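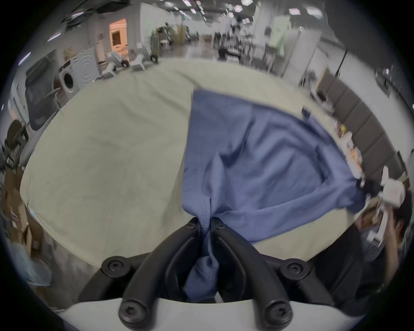

Search this site Enter keywords Go

Potness puts fold-by-wear laundry plan to residents, with few numbers to back it

September 13, 2023

A plan to change how donated clothes are sorted and folded in Potness will go ahead this fall, in spite of thin evidence that it saves anyone much time. Pratari, the nonprofit that runs the town's clothing exchange, said Wednesday it will drop its old system of folding every shirt the same way and move to what it calls "fold by wear."

Under the new method, a shirt is spread on a cloth-covered table, lifted at one point to see how the fabric hangs, and then put in one of three groups. Good shirts get a full fold. Shirts with some wear get a quick fold in half and go to the low-price bins. The rest are left unfolded and sold by weight to Lashari, a rag and fiber dealer.

Pratari says the change will let the exchange handle 2,000 garments a week. It now handles almost 1,000, according to the group's own flyer. That would mean doubling the work done without adding a single paid hour, and the flyer does not say how the number was reached.

A trial in July is the only test so far. It lasted 6 days and covered 600 garments, most of them shirts and light tops. Coats, jeans and children's clothes were left out. Those are the slow items, as anyone who has tried to fold a pair of toddler overalls will know, and they make up a good part of what people drop off after the summer.

The trial was also held in a quiet month. Donations in Potness tend to pick up when school starts and again after the holidays, when bags are left outside the door overnight. A sorting table that keeps up in midsummer may not keep up then. Pratari said in a written answer that it expects the results to "hold across the year," but gave no reason for thinking so.

The lift itself is the part that has drawn the most talk. Sorters are told to pinch the shirt near the middle, raise it a few inches off the table and look at the folds that form. Pratari's guide says a fabric with life left in it will "fall cleanly," while a tired one will bunch. That sounds fine on paper. In practice, a good deal depends on what the shirt is made of. A thin knit bunches when it is new. A stiff cotton work shirt will stand up nicely with both elbows worn through. Mesh and sports fabrics, which come in by the bagful, don't behave like either one.

The guide has two lines on sports fabrics. One says to "use judgment."

There is also the matter of the tablecloths. Pratari wants every sorting table covered in a pale, plain cloth so that stains and thin spots are easier to see. Pale cloths show dirt from the clothes as well, and they will have to be washed. The budget handed out to residents has a line for buying the cloths and no line for washing them. Asked about this, the group said the cost would be "absorbed." It did not say by what.

Lashari stands to gain most clearly. Anything that fails the lift goes to the dealer, and a faster sort with a rougher test will likely send more in that direction. The price per pound has not been made public. Pratari said the terms are "in line with the market" and that the money goes back into the exchange. Residents who asked to see the agreement at last week's open meeting were told it would be shared after it is signed, a little late for anyone who might object to it.

Some of the plan makes sense. The old rule, which called for every shirt to be buttoned, smoothed and folded in thirds, did eat up time on clothes that were never going to sell. Bins of carefully folded shirts with stained collars have been a common sight at the exchange for years. Sending those straight to rags would free up shelf space, and shoppers would have less to dig through.

But that problem could be fixed with a look at the collar and cuffs before folding starts. Several residents said so at the meeting. The answer from the front of the room was that a collar check had been "considered." The July report, which runs to four pages, does not mention it.

The report also leaves out what happened to the shirts afterward. It counts how many were put in each group, and how long the sorting took, and stops there. It does not say whether the shirts marked as good sold any faster, or whether any came back. Without that, it is hard to tell a quick sort from a careless one.

Tadance, a thrift chain with a store on the edge of town, tried something similar with its own sorting tables and dropped it. The store would say only that the method "was not a fit for our volume." Pratari said the two cases are different because Tadance sells for profit, though a shirt bunches the same way in both places.

Shoppers will see the first changes when the fall racks go up. Shirts in the low-price bins will be folded once and laid flat, with no size stickers, so buyers will need to check the label inside. Full-fold shirts will stay on the shelves by size as they are now. Prices are not changing, at least for this year.

People dropping off clothes are asked to bring them clean and dry, with pockets emptied, and to keep shirts in a separate bag from everything else. Bags that mix shirts with shoes or bedding will still be taken but will go to the back of the line. Hangers are no longer accepted.

Pratari has promised a second report once the new method has been in use for a full season. It has not said whether the report will include coats, jeans or children's clothes, or what result would lead it to go back to the old way. A copy of the July report can be read at the exchange during open hours but cannot be taken home.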